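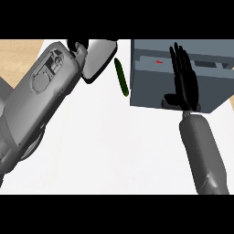 My sister reckons a short story collection is a book for people who can't commit, and she told me so while I was halfway through the second volume of Grusano. She reads sagas with family trees in the front. I let it go, mostly.

For anyone who missed my last three posts on the subject, Grusano is a run of crime paperbacks put out by Witton, a small press with very good taste and very bad glue. My copy of volume one shed its title page in April and has been held together with a rubber band ever since. The stories all take place in a port town called Gretell, where it rains a lot and the police are tired.

Volume two has 54 stories in 718 pages, and I'd happily lose the first 200 of those. The early ones read like someone being paid by the word and needing new tyres. There's a locked room that turns out to have a second door. I threw it at the couch – gently, on account of the glue.
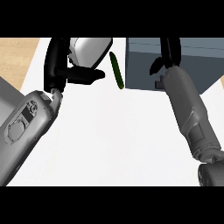
Two arms and something green.

Then on page 462 you get "Qiu", and I forgave the lot. It's eleven pages about a pawnbroker who recognises a watch and decides not to say so. No body, no gun, hardly any weather. I read it twice before tea and once after, and I still can't work out when she makes up her mind.

The notes at the back claim it was knocked back by every magazine it was sent to, which cheered me up no end.

Volume three is on order. My sister has asked to borrow volume two, "just for the one story". I've given her the rubber band as well.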